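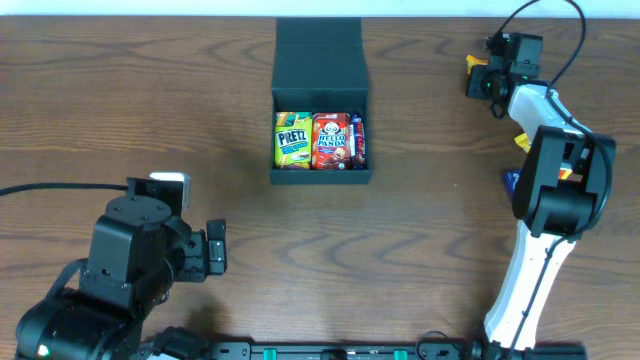
Page last changed in May, revision 3377

Snack box

A snack box is a lidded container used to keep packaged snacks together on a table, shelf or desk. The term covers purpose-made boxes and general storage boxes put to the same use. It is distinct from the lunch box, which holds a meal and is made to be carried, and from the bread box, which holds unwrapped food.

Construction

Most snack boxes have a rectangular body and a lid joined to the rear wall by a hinge. The lid may stop just past vertical or fold back until it lies flat behind the body. A lid that stands upright needs no extra table depth when open, but it raises the center of gravity and can tip a light, empty box backward. Common materials are plastic, coated board, sheet metal and wood. Matte finishes in dark colors are widely sold, as they show fewer scratches than gloss, though crumbs and dust are easier to see on them.

The interior is either a single space or divided. Shallow compartments leave the upper part of each package exposed, so that the brand name can be read from the front. Deep compartments hide the contents and are better suited to small loose packets.

Arrangement

Packages are stored flat or upright. Upright storage, side by side with the printed faces forward, is usual where several kinds of snack share one compartment. A green-and-yellow package of Pretz, a red package of Hello Panda and one narrower item can fill a shallow compartment almost from wall to wall. A close fit of this kind keeps the packages from falling over when one is taken out, but a thin item placed last tends to lean against its neighbor and show little of its face.

Stiff cartons are normally placed first. Soft bags go between them or at the end of the row, where they can take up uneven gaps. Opened packages are resealed or moved to an airtight container - the lid of a typical snack box is not a seal and does little to keep out moisture.

Sizes

There is no common standard. The Lusness catalog lists a small model 200 mm wide with 2 compartments, while Elico sells an undivided box under the name Skestilo. Makers may quote outside measurements only, so wall thickness has to be subtracted before a row of packages is planned.

Care

Plastic and metal boxes are wiped with a damp cloth and dried with the lid open. Wooden boxes are brushed out. Felt pads are sometimes fixed under the base to protect a finished wood tabletop.

See also

Bread box
Lunch box
Pantry

References

Gavrilă, Lăcrămioara. Small Storage in the Home. Rusu, p. 51.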